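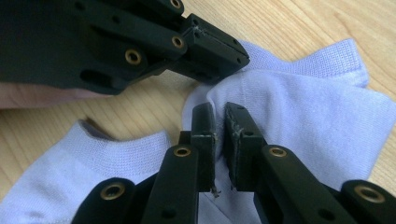 Kirsten Cormier would like it known that she has matched more socks since September than in the rest of her adult life, and that none of them were hers. She puts the total at 3,495 demonstrations, every one recorded with a gripper in her own hand, and says the learning system at the other end of all this has yet to send a thank-you note.

Cormier works out of the Hawthorne building, where Bramex is gathering examples for Larkitz, its household-chores model. The company wants a machine that can take a heap of clean laundry and turn it into something a person would put in a drawer. To get there, it is paying people to do laundry badly, then a little less badly, with plastic fingers.

The socks are the current assignment. Towels came first and were, by general agreement, a vacation. A towel has corners. A sock has an opening that curls, a heel that goes where it likes and a habit of folding over itself the moment you reach for the other one. Operators pinch a bit of fabric, lift, lay one sock along its mate and start over. A good hour yields 64 usable recordings. A bad hour yields lint.

Lucie Ross, who runs the collection, throws out fewer attempts than she used to. Early on she wanted only clean ones. Then the first Larkitz model turned out to be very graceful until something slipped, at which point it kept folding the air with great confidence. Fumbles now stay in, provided the operator recovers. "I had to go back to people and ask them to stop being so good at it," Ross said. Cormier reports no difficulty complying.

The next batch calls for 900 recordings of dark socks, a prospect that has lowered spirits in the building. Black fabric against black fingertips is hard on the eyes by 4 p.m., and navy will be in the pile too. Ross has refused a request to sort the colors first, on the grounds that real laundry baskets don't.

Bramex plans to try the new model in December at Grullier, a residential laundry service that has agreed to lend it 2 folding tables and, according to Ross, very little patience. Fitted sheets are on the schedule for after that. Cormier has asked for the week off.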